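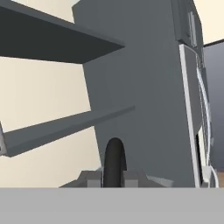

Ticket 1599: Lower thermistor string on Calvo mooring reads warm, then drops out

Status: Resolved
Opened by: Crescencio Quintana
Component: Brovow logger, under-ice mooring, Calvo site
Priority: High until the summer data pull, then normal

Problem as reported

The lower half of the thermistor string under the ice shelf at Calvo is reporting water temperatures that can't be right. Sensors 1 through 16 look normal. From sensor 17 down, every reading is warmer than the one above it by the same small step, and twice a day the whole lower group goes blank for one or two records. The current meter on the same cable is fine. The pressure sensor at the bottom is fine.

The water near the bed at this site should be close to the freezing point for its depth. The lower sensors are showing it well above that. If it were real it would mean a large change in the heat reaching the base of the ice, and we would expect to see it in the salinity and in the radar melt rates. Neither has moved.

Setup

Logger: Brovow, surface unit in the buried box
Cable: single run through the borehole, frozen in since deployment
Depth of the lowest sensor: 466 meters below the ice surface
Telemetry: satellite modem, one message per hour
Processing: Stomotley, run on the office server

Log

09:10. Pulled the last month of raw messages from the modem archive. Wanted to rule out the processing first. The raw counts show the same step, so Stomotley is not creating it. The blanks are in the raw messages too.

09:45. Checked the calibration file loaded on the server against the paper sheets from the pre-deployment bath. All coefficients match. Serial numbers match. Left the file alone.

10:30. Plotted the blanks against time of day. They don't fall at the same hour. They move later by a little under an hour each day, which looks like the tide. Plotted them against the pressure record and they line up with high water.

11:15. Asked in the group channel whether anyone had changed the logger schedule. The reply was that a new schedule was sent over the modem in July, to save battery over the dark months. It cut the warm-up time before each scan. I didn't know about this and it isn't in the site notes. Please put schedule changes in the site notes.

11:40. Went back to the raw messages from before the change. The step is there before the change as well, but only on sensor 17 and the one below it. So the schedule made it worse and did not start it.

13:20. Looked at supply voltage. The logger reports voltage at the top of the cable only. It dips during each scan and recovers. Since the new schedule the recovery is cut short, and the second half of the string gets read while the supply is still low.

14:05. Bench test with the spare string. With full warm-up, all sensors agree with the bath. With the short warm-up, the lower group reads warm by a steady amount. Added resistance in line at the sensor 17 connector to copy a poor joint. The step grew, and with more resistance the lower group dropped out altogether.

15:30. Working explanation: the joint at sensor 17 has a higher resistance than it should. At high tide the shelf lifts and the cable is pulled a little tighter, and the joint gets worse for a short time. The short warm-up leaves no margin for it.

16:10. Sent the old schedule back to the logger. Confirmed by return message.

Follow-up, after the next two spring tides

Blanks are gone. The step on the lower group has shrunk back to what it was before July. It is still there on sensor 17 and the next one down, and it will stay, as the cable can't be recovered.

Data handling

There are 173 hourly records with blanks in the lower group. These are flagged as missing. Do not fill them by interpolation.

Records taken under the short warm-up are flagged as suspect for sensor 17 and below. I tried a correction from the bench test and it brings most of them back in line, but the spare string is not the same cable and I don't want the corrected values in the main file. They are in a separate folder on Pumeseo with a readme.

The upper string, current meter and pressure records are not affected and can be used as they are.

Still open, moved to other tickets

Battery use under the old schedule is higher. Someone needs to work out if it lasts to the next visit or if we drop to one scan every two hours.

Stomotley should raise a warning when neighboring sensors differ by a constant amount for more than a day.

Closed by C. Quintana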